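Fliritz Releases Controller Comparison for Indoor Mobile Arms

Drurkitance, 2018-12-05 – Fliritz has released results comparing two arm controllers, Barrios and Clisance, in a simulated home with a kitchen and a bathroom. Each controller ran 318 trials with the same arm model, gripper settings and camera resolution. 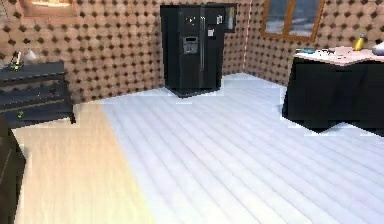 Barrios users have asked for tests on real floors before any ranking is made, and one early reader wrote that simulated contact still flatters slow controllers. Fliritz plans hardware runs on the door and shelf tasks.

Door tasks used a round knob and a fixed approach distance. 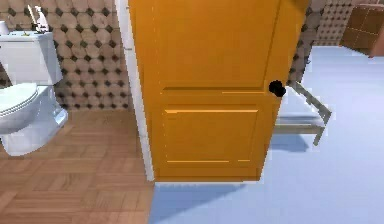

Does the release name an overall winner? Fliritz reports results by task only. Clisance completed 17 more door trials; Barrios was ahead on small bottles.

Bathroom trials covered picking and placing at cabinet height. Camera placement was held constant in each pair of runs.
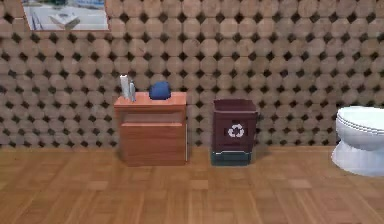

Trials that ended in a controller timeout were counted as failures – 13 in all, most of them Clisance runs. Kitchen trials used longer base moves and a higher reach. 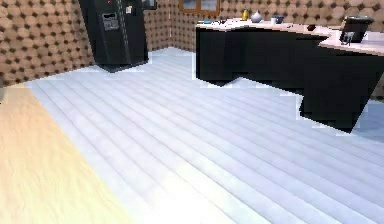

Path length and stop time were logged at every step. The full logs and scene files are available from Fliritz on request.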